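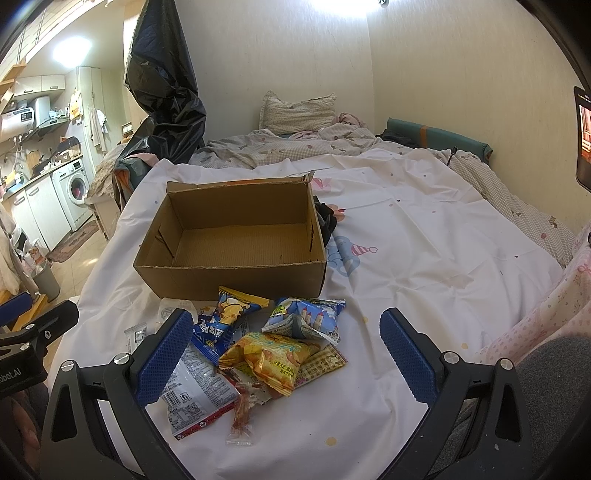 Kann man einem Roboterarm das Einräumen beibringen, ohne dass beim Vormachen ein Roboterarm dabei ist? Mit einem Handgreifer geht das ziemlich gut, solange die Finger am Arm später dieselben sind und die Kamera an derselben Stelle sitzt.

1/ So, die Ergebnisse zu Stomolard sind da und ich muss das kurz loswerden! Es geht ums Einpacken: Snacktüten in einen offenen Karton, vorgemacht von Hand, nachgemacht vom Arm bei uns in Flanden.

2/ Trainiert haben wir mit 289 Vorführungen. Nach dem Aussortieren blieben 233 übrig. Rausgeflogen ist alles, wo die Kameraposition beim Nachrechnen gesprungen ist — das passiert gern, wenn man zu schnell dreht und nur noch einfarbige Fläche im Blick hat.

3/ Warum Tüten? Weil die so schön gemein sind. Ein Holzklotz bleibt ein Holzklotz, aber eine Tüte knickt ein, spiegelt, rutscht weg und sieht nach jedem Griff anders aus. Und auf einer weichen Unterlage wie einer Bettdecke kommt noch dazu, dass alles einsinkt und die Höhe nie stimmt.

4/ Die Policy sieht nur das Bild vom Greifer und die eigene Fingerweite. Keine Objekterkennung, kein Modell vom Karton. Raus kommt eine kurze Folge relativer Bewegungen, davon fahren wir die ersten paar ab und schauen neu hin.

5/ Jetzt das, was mich echt gefreut hat: In 14 Testläufen auf dem Arm, in einem Zimmer, das im Training nie vorkam, ist der Karton nur bei 4 nicht voll geworden. Vorher, mit Daten nur vom Labortisch, war das viel, viel schlechter (die Zahl erspare ich euch und mir).

6/ Woran es bei den 4 lag: immer an den ganz kleinen, flachen Packungen. Der Greifer kommt zu hoch an, macht zu, hat nichts — und fährt trotzdem stolz zum Karton. Eine große Tüte kriegt er an irgendeiner Falte schon zu fassen, da verzeihen die geriffelten Pads eine Menge.

7/ Ohne Kraftmessung merkt die Policy das leider nicht zuverlässig. Wir probieren gerade, in den Vorführungen absichtlich danebenzugreifen und dann nachzufassen. Fühlt sich beim Aufnehmen total albern an, die ersten Läufe damit sehen aber gut aus.

8/ Wer selbst aufnimmt: lieber oft die Wohnung wechseln als hundertmal dieselbe Ecke. Unordnung drumherum ruhig liegen lassen! Mit aufgeräumtem Hintergrund hat Toprak (unser kleinerer Vergleichsdatensatz) beim ersten bunten Kissen komplett den Faden verloren.

9/ Der Code zum Ausrichten der Trajektorien liegt im Kamoneck-Repo, die Daten kommen im April dazu. Fragen gern hier drunter, ich antworte heute Abend.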